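4.2 Grasp alignment from the wrist view

The policy gets one wrist image per control step plus the joint state. No depth, no force. For knob tasks this means the whole approach is decided from pixels, and small errors in yaw show up late, when the fingers are already low and there is little room left to fix anything. We therefore split the motion into approach, straddle, close and turn, and let Vemow (our planner) hand over to the learned policy only at straddle.

The handover check is simple. Vemow projects the knob axis into the wrist view, takes the midpoint between the two fingertip pads, and compares. If the offset stays under 12 pixels for two steps in a row the policy takes over. Otherwise the planner backs off along the tool axis and tries again. We tried a learned check too; it was slower and no better, so dropped.

Scenes come from Brimach, our scene generator. It places the knob box first, then scatters loose items on the table from the Nordin object set (blocks, small hardware, hand tools), with random yaw and a light whose direction is drawn fresh each episode. Items may sit partly outside the wrist view. They may not overlap the box. Table texture is also drawn at random, including wood grains with strong streaks, as early versions of the policy latched onto plain backgrounds and then failed on anything else. 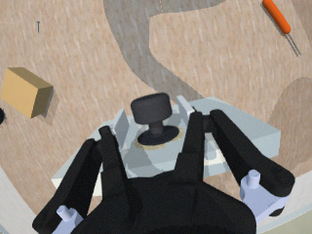
Figure 4. Wrist view in simulation at the straddle stage, fingers on either side of the knob, pads not yet closed.

Shadows turned out to be the harder part. A shadow across the top of the box has nearly the same tone as the side facets, and the axis estimate drifts toward it. Adding light randomization alone moved success from 61 to 64 percent on the held-out scenes, less than we had hoped. Most of the remaining failures are at close, where one pad touches the cap well before the other and the knob is pushed sideways. The straddle check does not catch these becuase the midpoint can be right while the yaw is wrong.

So we added a yaw term. Same projection, but now the line between the pads is compared with the face of the box nearest the palm. Not elegant. It needs the box corners, and the fingers hide some of them in many views. When fewer than two corners are found the term is skipped and the old check is used alone.

Training details. Image encoder frozen for the first part of training, then released. Actions are end-effector deltas in the wrist frame, gripper command seperate. Plerkotus, the logging tool, stores the image, the projected axis and the check result for every step, so any failed episode can be replayed from the handover on without running the planner again. All numbers in this section use the same checkpoint; the ablation without the yaw term is in the appendix.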